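Okton tooling notes, February

Surface-contact controller: what changed in the wiping stack

The February release of the Okton control stack replaces the wiping behavior that has been in the tree since the first bathroom tasks. The old version played back a taught path and corrected only for base drift. The new one plans coverage on the surface itself and closes a force loop along the local normal. The changes touch the planner, the arm controller, the perception node and the logging tools. People who only call the top-level wipe action should need no code changes, but please read the section on parameters.

Planner

The coverage planner takes a surface patch from the basin model and lays strokes over it in the patch's own coordinates. Previously strokes were generated on a flat plane and projected down, which bunched them together on the steep walls and left gaps where the wall meets the floor of the bowl. Danish Marwat rewrote the stroke generator so that spacing is measured along the surface. Stroke order is chosen after generation, with a cost on wrist rotation between strokes. Reversals are placed on the flatter areas where the patch allows it.

The planner now rejects a stroke if the elbow would pass within the clearance margin of the rim or the faucet. Rejected strokes are kept in the plan with a status flag, so the coverage report can separate "not reached" from "not planned." The faucet is modeled as a vertical cylinder plus a box for the spout. Samina Magsi tried the full mesh and found no difference in which strokes were rejected, so the simple model stays.
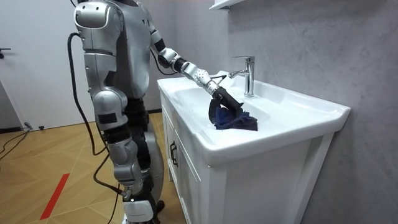 Right arm extended over the vanity, cloth held against the inner surface of the basin.

Force control

The contact loop is a plain admittance controller along the estimated normal, with position control in the two tangential directions. The normal comes from the basin model and is corrected slowly by the measured contact direction. That correction is limited on purpose. In early tests an unlimited version would follow the drag of the cloth and tilt the tool by a few degrees per stroke, and the error accumulated until the planner's clearance check stopped the run.

Bunched cloth is the main source of trouble. A thick fold under the gripper reads as early contact, and the controller holds the tool off the surface while reporting a good force. There are two mitigations in this release:

Contact height is compared with the model. If contact is made well above the expected surface, the stroke is tagged "padded" and does not count toward coverage.

The approach speed is lower for the first stroke after any regrasp, and the measured pad thickness from that stroke is used as an offset for the ones that follow.

Neither handles a cloth that shifts in the middle of a stroke. Kheri Mugo has a branch that re-estimates thickness continuously, but it is noisy on curved walls and is not merged.

Perception

White ceramic against a pale wall gives poor depth, and the chrome is worse. The perception node no longer tries to build the basin from depth at run time. It fits the stored basin model to the rim edge and the cabinet's front corner, both of which are stable under room lighting. Depth is used only as a sanity check on the fit, with the faucet region masked out.

Cloth segmentation is separate and runs on color alone. It works well with a dark cloth on white ceramic and should not be trusted with anything paler. The segmenter publishes a mask and a centroid. Please do not use the centroid for regrasp planning, as it moves a long way when the cloth folds over. Use the grasp frame from the hand instead.

Reflections and water film on the basin floor used to appear in the mask as small islands. These are now dropped by a minimum-area filter, applied before the mask is published.
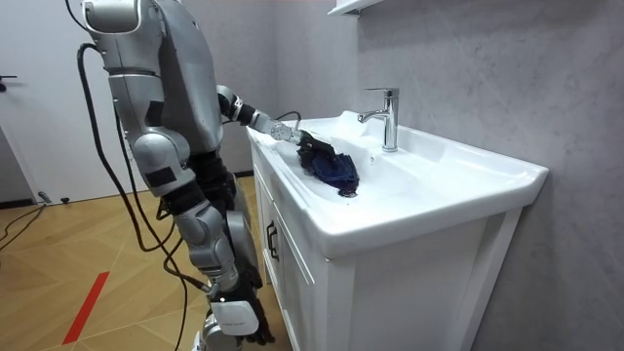
Navy cloth bunched in the middle of the basin, with a thin film of water on the ceramic around it.

Logging and replay

The Farooqui replay viewer now reads wipe logs directly. Stroke status, commanded force and measured force are drawn on the basin model, and the timeline can be filtered by tag. Jawad Jafri's conversion script is deprecated and will be removed in the next release. Logs recorded before this release open in the viewer but show no padded tags.

The regression set has grown to 72 recorded runs. The set replays in full against every merge to the controller branch. A failed replay blocks the merge, and the viewer link is posted with the failure.

Parameters

contact_force_limit has been renamed normal_force_limit. The old name is still read, with a warning.

stroke_spacing is now measured along the surface. Values tuned on the old planner will produce more strokes on steep walls.

max_strokes defaults to 3,000. It is a guard against bad patches, and a normal basin plan is nowhere near it.

retry_on_padded defaults to 2. Set it to zero when tuning force gains, or retries will hide the effect.

Known issues

Replanning after a base step discards the coverage map. The workaround is to save the map before the step and reload it by hand. Faisal Naqvi is working on carrying it across.

The Hekley simulator does not model cloth thickness, so the padded tag never fires there. Test that path on hardware or with replayed logs.

Configuration files written for Munar need the new rim_edge field before the fit will start. The error message currently names the wrong file. A fix is in review.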